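Amudia
About us

Amudia supplies, fits and maintains furniture for shared dining rooms, staff canteens, study halls and other rooms where many people use the same tables in one day. The company is based in Norkerbridge and has a second workshop and parts store in Flarnau. It was formed when the seating repair business Sandhu Contract Seating merged its bench work with a small table manufacturer in the same building. The Sandhu name is still used for the repair service and appears on its job sheets.

What we do

The work falls under two headings: supply and upkeep. Supply covers tables, chairs, fixed seating and the floor plan that goes with them. Upkeep covers scheduled inspection, refinishing, replacement of worn parts and resetting of rooms to the agreed plan. Customers can take either service alone. At present 1,705 chairs are under an upkeep agreement, most of them metal side chairs with a painted or powder-coated finish.

We do not supply office task chairs, outdoor furniture or beds. Inquiries for these are returned the same day so that the customer can go elsewhere.

Tables

Our standard dining table is rectangular with a laminate top and a contrasting edge. Tables are placed end to end to form a row, and the row is treated as one unit on the plan. Joints between tops are left visible. We stopped fitting cover strips over them because crumbs collected along both sides of the strip and the adhesive marked the laminate when it was removed.

Tops are checked for level across each joint. A height difference of more than 2 mm is corrected at the feet. Where a customer puts labels or stickers on the tops, we ask that they be kept clear of the joints and the edging. Stickers are left in place at inspection unless the customer asks for removal, which is charged per top.

Chairs

Metal chairs are specified for rooms with heavy daily use. The parts that wear first are the foot caps, followed by the paint on the top edge of the backrest, where people take hold of the chair to move it. Light wear to the paint is recorded and left alone. Bare metal is touched up on site if the area is small. Larger areas go back to Flarnau, where the chair is stripped and recoated in the original color. Color records are kept for every batch, including discontinued greens and grays.

Slatted seats are checked at each end of each slat. A slat that moves under hand pressure is refixed before the chair goes back into use.

Room setting

Each room has a set plan held on file and a printed copy kept on site. The plan gives the position of every row, the number of chairs per side and the walking width behind them. Chairs are set with the seat under the table and the back clear of the edging.
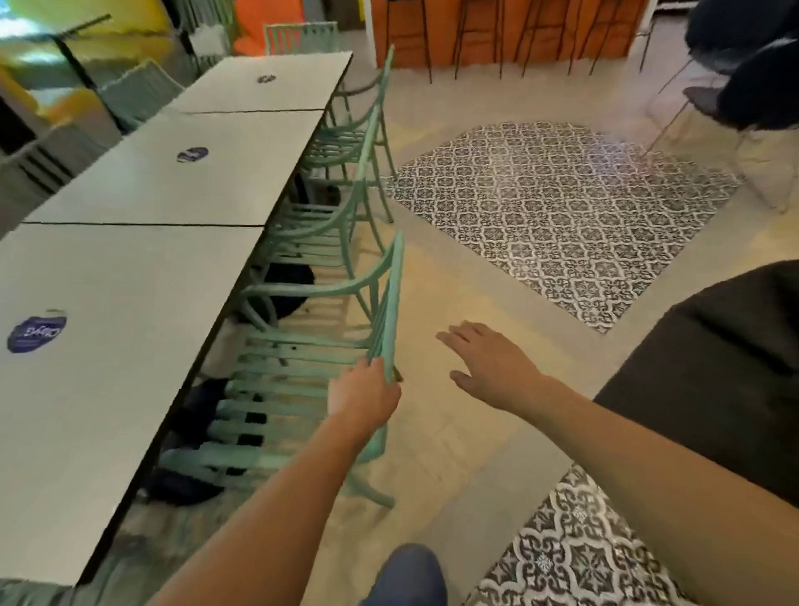 Chairs should be pulled out by the backrest and, where possible, lifted clear of the floor for the last part of the movement. Dragging shortens the life of the foot caps and leaves gray lines on pale floors. Bags stored under tables are a common cause of chairs standing out of line, and of bent stretchers when a chair is forced back against them. In rooms where people keep bags with them through the day, we recommend hooks at the end of the row or an open shelf near the entrance – both can be added without changing the plan.

Resetting a room of up to 30 chairs is included in every inspection visit. Larger rooms are quoted separately.

Soft seating

Many customers have a lounge corner next to the dining rows, with upholstered benches and brighter wall and panel colors. We maintain these areas under the same agreement. Upholstery is vacuumed and checked at the seams. Covers are replaced from stock fabric where a match exists, and from a sample book where it does not.

Guarantee and parts

New tables and chairs carry a 5-year guarantee on frames and welds. Foot caps, edging and paint are excluded and are covered by the upkeep agreement instead. Parts for every model we have sold are held in Flarnau. Customers with their own maintenance staff can order parts directly and fit them from the sheet supplied.

Visiting

The Norkerbridge showroom has two full rows set up at standard spacing, with sample tops and coated chair backs for comparison. Visits are by appointment. The showroom closes for stocktaking in April, when parts orders continue to be sent out as normal. Please bring room dimensions and the position of doors and columns if you would like a first plan drawn up during the visit.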